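How to keep your demonstration recordings consistent with hand-held grippers

By Tolera Gebretsadik
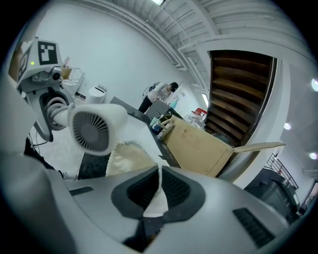 At Rirside we record household tasks with two operators, and most of our bad episodes came from small habits. These are the rules we follow now.

1. Before each session, wipe the markers and the lens of both grippers. A fingerprint on a marker can spoil a whole afternoon.

2. Check the indicator light, then open and close the fingers fully three times. Write the battery level in the log.

3. Keep cables and loose cloth away from the fan and the fingers. Wear closed shoes.

4. Agree who works where. If a second person must cross your area, stop the recording first - do not try to save the episode.

5. Start and end every episode in the same rest pose. Hold it for two seconds.

6. Take a break after 19 episodes. Tired hands move differently, and the data shows it.

Name the files by task and operator, and copy them before lunch. Maricruz Camacho reviews the first 200 of every new task, so please send her the log also.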